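Ticket: Inquiry verdict page shows the old headline in the news digest
Opened by Edith Ccori, Satow regional news desk

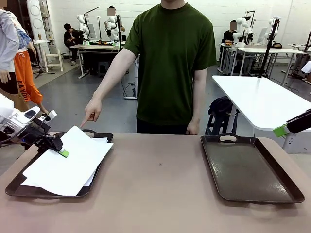
Hello all, and thank you for looking at this so quickly last time we had trouble. I'm sorry to be back so soon! We put up our long piece on the Grultby riot inquiry this morning, the one about the special panel clearing the former district governor, and the digest that goes out to readers is still carrying the headline from the November version. That one says the panel "is expected to" report. The page itself is right when I open it, with the new headline, the new standfirst and the quotes from the families' lawyer, so I did wonder for a while whether it was only me.

I have tried saving the article again, and I have tried changing one word in the headline and changing it back, which used to do the trick on the old system. I've also asked the Giraldo office to look from their end and they see the same as I do. It matters more than usual with this one, as both sides in the case are reading us closely and we've already had a rather cross email from a reader who thought we were sitting on the verdict.

Status: open
Priority: high

Reply from Titilayo Okeke, Evow publishing support

Hello Edith, no need to be sorry at all, I'd much sooner hear about it early. I've had a look and I can see what you see. The article has 2 records in Evow, one made in November and one made this morning, and both of them are tagged to the inquiry topic. The digest picks up whichever record was pinned first, and the November one is still pinned.

Could you open the topic page, go to Pinned, and take the pin off the older record? Please don't delete it, though, or the links from your earlier court reports will break, and there are 57 of those. After that, press Rebuild digest once and leave it be for a little while. It works through the topic in batches of 1000 items and yours is a big topic, going right back to the first curfew stories.

Reply from Edith Ccori

Thank you, that was very clear. Pin removed and digest rebuilt. The headline has come right in the web digest, but the email preview still has the old standfirst under the new headline, so it now looks as though we are contradicting ourselves, which is hardly better!

Reply from Titilayo Okeke

Ah, that will be the email template holding its own copy of the text. I've cleared it from here. Would you kindly open the preview in a fresh window and tell me what you get?

Reply from Edith Ccori

Both lines are correct now, and Giraldo say theirs is too. The evening send is set for six, and I'll check it when it lands in my own inbox. Please could you leave the ticket open until then?

Status: waiting on customer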